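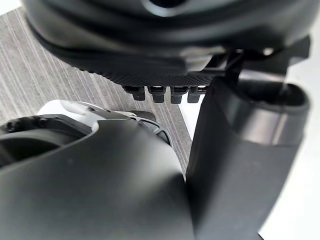
Navuvach workshop notes: wrist cabling and the second calibration pass

Work on the arm moved from the shoulder to the wrist this month. The base and upper joints have been running since spring without changes and are not covered in this item. What follows is the state of the wrist as of the last Friday session, with the settings we are keeping and the ones we dropped.

The first problem was the cable run. Power and signal for the gripper share one sleeve, which originally left the forearm on the inside of the elbow and reached the wrist with very little slack. With the wrist turned fully to one side the sleeve pulled tight before the joint reached its software limit, and the encoder reading dropped out. Nilton Mosquera traced the dropouts to the connector at the gripper end. The crimps were sound; the housing was being pulled at an angle and two contacts were opening under load.

We rerouted the sleeve along the outside of the forearm and added a clamp ahead of the connector, so that any pull is taken by the clamp. The sleeve is now 344 mm from clamp to clamp. Anyone making a replacement should cut to that length before fitting the ends. A longer sleeve was tried first and it caught on the elbow when the arm folded. The wrist limits in the controller were also reduced by 5 degrees at each end. We do not use that part of the range for anything on the current job list, and the change can be reversed in the config file.

The second problem was drift. After the cable work the gripper returned to its home position with a repeatable offset, always in the same direction. Yhon Ospina checked the obvious candidates (loose coupling, worn belt, home switch) and found nothing. The offset came from the calibration table, which had been recorded with the old cable route and included the drag from the sleeve. Recording a new table removed most of it. The remainder went away when the Cilico driver board was moved to its lower current setting at idle. At the higher setting the motor was warming up between moves and the zero shifted with it.

For anyone repeating the calibration, the order matters:

Power the arm and leave it idle until the wrist motor temperature stops changing in the log.
Home the shoulder and elbow before the wrist.
Run the wrist table in both directions — the one-direction routine in the old script is still there and still the default.
Save under a new name. Do not overwrite the June table.

The Tamayo script has been updated to ask for a file name before it writes. It does not yet check whether the name is already taken.

Gripper force is the open item. The fingers close evenly and hold light parts, but the force reading is noisy at the bottom of its range, and the threshold for "part present" has to be set higher than we would like. Thin parts are missed. A filter in software helps but adds a delay that is noticeable on short moves. Nilton would prefer to fix it at the sensor, with a separate ground wire back to the board; this means opening the sleeve again, and we will do it together with the next cable inspection.

Parts: the spare connector housings are in the drawer marked Winurer, along with the crimp contacts. The contacts are the small size. The larger ones in the same drawer belong to the bench supply and will not seat properly, although they can be forced in. Please take from the open bag first.

The arm is available for general use in the evenings. Leave it parked with the elbow folded and the driver board switched off at the bench, and write down any encoder fault in the log with the time and the joint position — the controller clears the fault on restart and the position is lost.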